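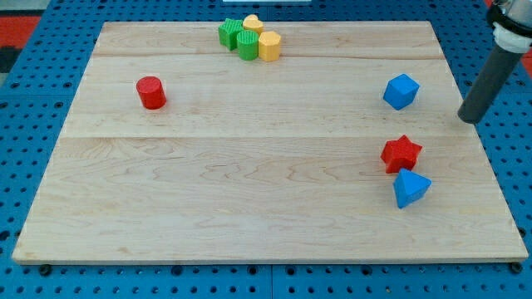

*La tabla de arce con las piezas encima y el brazo asomando por la derecha. Taller de Toledo, mesa del fondo.*

## El brazo ya recoge. A su manera.

Quien haya pasado por el taller en las últimas semanas habrá oído un zumbido, un golpe seco y una palabra que no reproducimos en un boletín familiar. Era el proyecto Gomico, que ya va por su tercera versión y que sigue persiguiendo el mismo objetivo modesto del primer día: que un brazo coja unas piezas de juguete y las deje donde se le pide.

El brazo llegó de segunda mano desde Prilville, en una caja que había contenido un lavavajillas, con un manual en el que faltaba el capítulo de puesta en marcha. Venían, eso sí, 15 páginas sobre garantía, caducada. Itziar Arroyo se ofreció a montarlo «en un par de tardes». De aquello hace ya bastante y el par de tardes figura en el tablón, enmarcado.

La novedad de este mes es la superficie de trabajo. Hasta ahora colocábamos las piezas directamente sobre el panel perforado azul, que es comodísimo para atornillar cosas y pésimo para todo lo demás: las piezas pequeñas enganchaban el canto en los agujeros y el brazo, que no sabe lo que es un agujero, seguía empujando con una fe admirable. La tabla de arce ha resuelto el asunto. Costó 70 euros en maderas Jandthorpe y ha sido objeto de más debate que la cuota anual. Hay un sector que la quería para cortar jamón. Sigue habiéndolo.

Sobre las piezas conviene aclarar que son las de un encajable infantil, con sus cilindros, su corazón, su estrella y su cubo, y que las elegimos porque tienen formas distintas y colores que se distinguen sin discusión. El cilindro rojo, de pie y apartado de las demás, es la prueba fácil y la que enseñamos a las visitas. El grupo apretado del fondo es otra historia. Cuando el corazón amarillo queda medio tapado por sus vecinas, el programa lo toma por hexágono, por pared o por nada, según el día. La pareja de la estrella roja y el prisma azul tampoco ayuda: Itziar sostiene que el programa las considera una sola pieza de diseño atrevido.

Llevamos apuntados 174 intentos en la libreta de la estantería (la de tapas duras; la otra es la de los cafés que se deben). No vamos a publicar el porcentaje de aciertos hasta que sea un número que se pueda decir en voz alta. Sí podemos contar que los fallos han cambiado de carácter: antes el brazo se equivocaba de pieza y ahora acierta la pieza y se equivoca de sitio, lo que en este taller se celebra con empanada.

Quedan cosas por hacer antes de junio:

- Rehacer la calibración después de cada limpieza de la mesa. Si mueves la tabla, aunque sea un dedo, déjalo escrito.
- Lijar un poco el canto delantero.
- Pasar el cable de alimentación por donde no se pueda pisar. Ya se ha pisado.
- Decidir si el botón de parada se queda donde está o se pone al alcance de alguien con brazos de longitud normal.

Se agradecen manos, sobre todo las de quien sepa de visión por ordenador o tenga mucha paciencia con los colores. Itziar suele estar en la mesa del fondo por las tardes y contesta a las preguntas mientras el brazo vuelve a su posición inicial, que da para una conversación larga. También aceptamos otro encajable, completo a ser posible.

Las piezas se guardan en su bote. Si alguien se ha llevado alguna a casa para el niño, que la devuelva y no haremos preguntas.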